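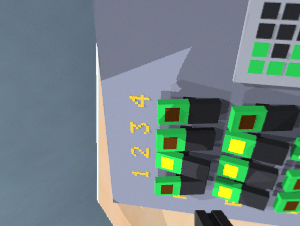

Drustik switch panel pack, two months in. Quick writeup, I have a batch running and maybe half an hour before it needs me.

What you get: the simulated bench with two arms, the panel task, a teleop client, and a recorder that dumps every camera plus joint states into one file per episode. Bought it in February to gather demos for a policy that flips switches to match a target pattern. Sounds like a toy problem. Isn't, at least not for our policy.

The panel itself is the best thing in the box. Rows are letters, columns are numbers, every switch has a window that goes yellow or brown, and there's a small plate of green and black tiles next to them. Patterns get shuffled on reset, and you can set how many flips an episode needs. We capped it at three. Longer than that and our operators start rushing the last one, and you end up training on sloppy reaches.

Teleop is fine. Latency good on a wired connection, bad on the office wifi, dont bother. Mapping took me an afternoon to get used to, mostly the wrist rotation. The numerals are sideways or not depending on where the wrist camera is, so I'd start going for a 3 and find myself over a 2. Garnet Carrier does most of our recording and she turned the overhead view off completely. Wrist only. Her episodes are cleaner than mine so I shut up about it.

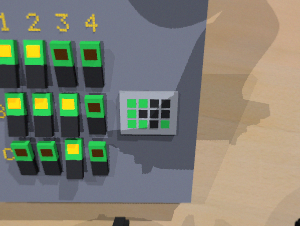 Shadows. Leave them on. There's a setting to bake them out and we tried it for the first 245 episodes to save render time. Policy trained on those was useless the minute an arm shadow crossed the panel. Threw the lot away and re-recorded. If you're going to spend operator hours on anything, spend them on the ugly lighting.

Throughput - a decent operator gets through 400 episodes in a week without hating their life. Tanner Beaulieu wanted 1,000 and got them, but a lot were near duplicates, same approach from the same side every time. The start pose randomizer is timid by default. Crank it up before you record anything. It's under bench settings, not recorder settings, took me way too long to find.
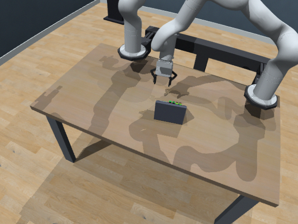
Second arm is where I start complaining. You pay for a two arm bench, and the panel task only really needs one. The other is still in every episode file, joints and all, so unless you mask it your model is learning from a column of numbers that hardly move. Masking works but its a config edit, no button. Docs give it a single line.

Other gripes, no order:

Success check fires on the first tick the pattern matches. Brush a neighbor on the way out and the episode still counts as good. We wrote our own that waits until the gripper is clear.

Delete last episode has no undo. Ask me how I know.

Replay drifts on long files. Fine under a minute.

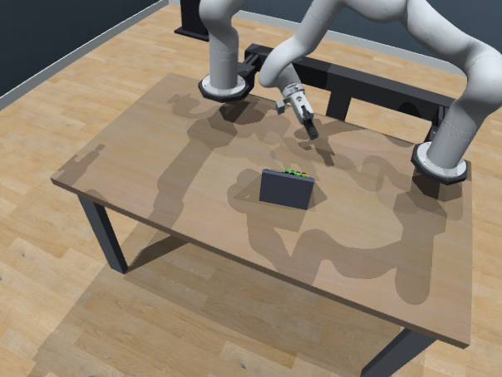 Compared to Yammine, which we had on trial before: Yammine has the nicer recorder by a mile, tagging, search, all of it. But the scenes are thin and making a new one is a slog. Drustik I had a second panel layout going the same day. Support answered twice, ignored me once.

Would buy again. Four out of five, and the missing star is the success check. If they fix taht and ship real docs for masking I'll bump it. Not worth it if you just want a handful of demos, script those. For a few hundred up, yes. Batch is done, gotta go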